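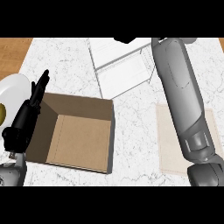
*Kitchen counter scene in the simulator, both arms, box open in the middle.*

Date: August 31, 2018
Subject: Re: [colley-build] Box on the counter, left gripper clips the corner

The render is from the current main branch. The left gripper is up by the back-left corner of the box, which is the pose I have been using to check clearance. The right arm is parked over the placemat and isn't part of this test.

Earlier in the thread:

> I loaded the Colley scene last night and the left gripper hits the box wall on nearly every approach. Is the collision mesh for the box too big, or are my finger lengths off? I'm still on the Ceritz fingers from the first print. Also, does the box need a lid model? The parts list mentions one.

Check the fingers first. The first Ceritz print was 134 mm from the mount face to the tip, and the scene file assumes the shorter set. If you haven't changed that value, the planner aims for the wrong spot and the fingers catch on the way over. It's on line 724 of the arm config. Change it in both places, left and right, even if you only run the left.

The box mesh did have a problem, but a small one. The collision walls were thicker than the drawn ones. I fixed that on Tuesday, so pull before you test again.

Skip the lid. The line in the parts list is left over from the Adoscombe version, and I'll take it out.

With both changes I ran 100 approaches from random start poses. The left gripper touched the box in 15 of them. Most were starts low on the left, near the plate, where the elbow has little room to turn. I'd like that number lower before anyone runs this on the real arms in the shop.

Two things still open:

- The rack at the back has no collision mesh at all. Arms will go straight through it in the simulator. Don't trust any path that goes over that area.
- The Kordestani controller board drops its joint limits after a restart. Reload them by hand for now.

I plan to have the rack mesh done in September. If you get a run with the new finger length, post the log with your start poses.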